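Went back to the Aranka Veres show at Takács yesterday, second visit, and I'm more annoyed than the first time. Not at her. The work is good, some of it very good. At the hang.

There are 12 canvases in the two front rooms. Fine. Then the back room, where the gallery has put all the small ink drawings in one long row at the same height, same gap, same frame. You walk it like a supermarket aisle. By the third drawing your eyes have quit.

Veres doesn't draw in rows. Anyone who saw the Bulcombe show knows this – things were low, high, two almost touching, one alone by a door. You had to go looking. It was a bit of a mess and I stayed for hours.
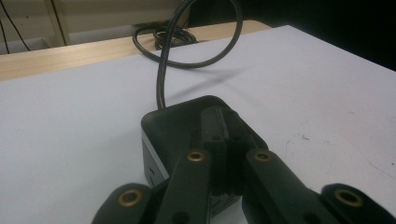

And the wall texts. Why so long? The one next to "Grodside" explains the color, then the childhood, then the color again. I timed people (yes, really). Reading, reading, quick glance at the painting, gone. A title and a year would of done it.

I know the arguement. Visitors want help, not everyone has the background. Sure. Put it in a leaflet. Leave a stack by the entrance, let people pick one up on the way out if they're still curious.

My other gripe is selling. Red dots already on 3 of the big ones before the public got in, all going to the Pruteck collection from what I hear. So that's storage, probably for years. Would it kill a gallery to hold one back for a museum?

Go anyway. Start in the back while you're fresh, skip the texts, and give "Grodside" ten minutes. It's up through the end of April.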